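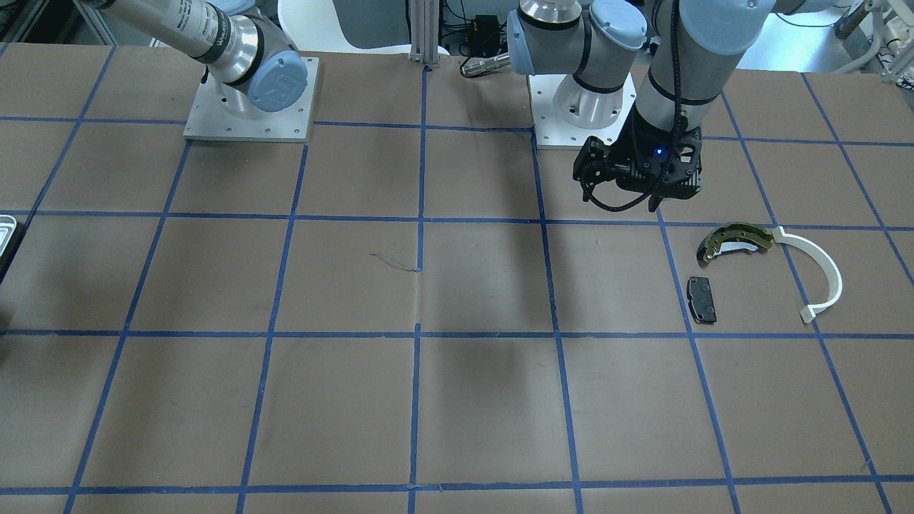

Thread: Cricket die-off at fourth instar, humidity or feed?

pinhead_35
Banded crickets, three tubs, all hatched from the same egg tray. Losses are negligible until the fourth moult, then I lose a third of each tub inside a week. Air temperature is 31 C at the lid and 29 C at the floor. Relative humidity sits at 60 per cent. Feed is Floltus grower crumb, water from gel crystals changed every other day. Egg flats stacked vertically. The dead ones are soft and dark, mostly under the bottom flat. No smell before the deaths start. Has anyone seen this pattern?

Trerov
60 per cent is too high for that density. What is your stocking figure, and is there mesh in the sides or only in the lid?

pinhead_35
3,000 per tub by weight, 70 litre tubs. The last batch worked out at 3,572 when I reweighed a sample. Mesh in the lid only.

Trerov
Then the floor is well above 60. Put the probe under the bottom flat and leave it overnight. Lid readings tell you about the room.

kollar_bugs
I don't agree that it is humidity alone. Soft and dark at a moult could just as well be a virus, and you would see the same timing. Are the survivors sluggish, or on their backs kicking?

pinhead_35
No kicking. Survivors feed normally and jump when I lift the lid.

kollar_bugs
That makes densovirus less likely, though I would not rule it out. Keep the tubs apart and use separate scoops. 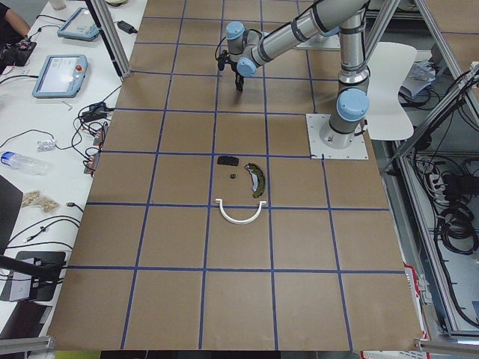 I would also stop changing two things at once. Leave the feed as it is, cut one tub to half density, cut mesh panels into the sides of the second, and leave the third alone. Weigh the dead daily at the same time, 7 am or whatever suits.

Raili Laaksonen
Agree with the split, but the gel would be my first suspect. Crystals sitting on the floor wet the frass under them, and fourth instar is when they start to produce enough of it to matter. I moved mine to a shallow dish on top of the flats in December and floor humidity fell from 78 to 55.

Trerov
Moving the dish does nothing for ammonia if the frass is already damp. It needs sieving out first.

Raili Laaksonen
Sieve it, yes. I took that as given.

pinhead_35
Probe result from overnight: 81 per cent under the bottom flat, tub 2. Tubs 1 and 3 not measured yet, I only have the one probe.

brandham_reptiles
81 is your answer as far as I'm concerned. Side mesh on all three and forget the control.

kollar_bugs
Without a control he won't know which change did it. It costs him one tub at worst.

pinhead_35
Keeping tub 3 as it is. Frass sieved from 1 and 2 this evening, gel dish raised in 2 only. Will post the weights.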